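Kitchen tips for your first charity bake morning

2019-01-10

So you've said yes to baking for a good cause. Lovely! We've run the Rullavard bake morning out of ordinary home kitchens for 16 years now, and these are the things we wish we'd known at the start.

Clear the worktop the night before
Anything you won't be using goes in a cupboard or on a spare chair. You'll want far more elbow room than you think, especially once the cooling racks come out (and they do take over!). Wipe down, dry well, and leave the scales and your biggest bowl ready for the morning.

Bake plain things first
Shortbread and flapjacks keep beautifully in a tin, so get them done up to 4 days ahead. Scones are best on the day. Anything with fresh cream is a headache unless the hall has a good fridge, so ring and ask before you promise a pavlova.
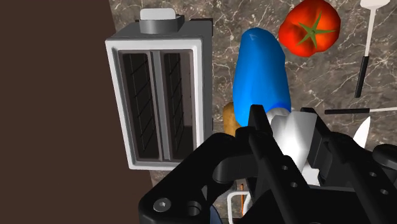

Freeze your sponges, too. Wrap each one twice in cling film once it's completely cold, label it, and take it out the evening before. They're much easier to ice when they're still a little firm in the middle, and the crumbs stay put!

Borrow tins early
Two people baking together can get through roughly 70 fairy cakes in an afternoon, but only if there are enough tins to go round. Put a strip of masking tape with your name on the bottom of yours. It survives a gentle wash and saves a lot of muddle at the end.

Labels, labels, labels
Write down every ingredient as you go, straight from the packets, and copy the list on to a card for each cake. Mark nuts, eggs, milk and wheat in a different colour. Keep the nutty bakes on their own table with their own tongs.

Getting it all there
A shallow cardboard box lined with a damp tea towel stops plates sliding about in the car. For cupcakes, a deep roasting tin with foil over the top works a treat. I can fit 6 boxes in my boot if I leave the pushchair at home.

Leftovers
Bag them in fours and sell them cheaply for the last half hour. People love a bargain bag! Our next big bake is in September, and new bakers are very welcome, wonky icing and all.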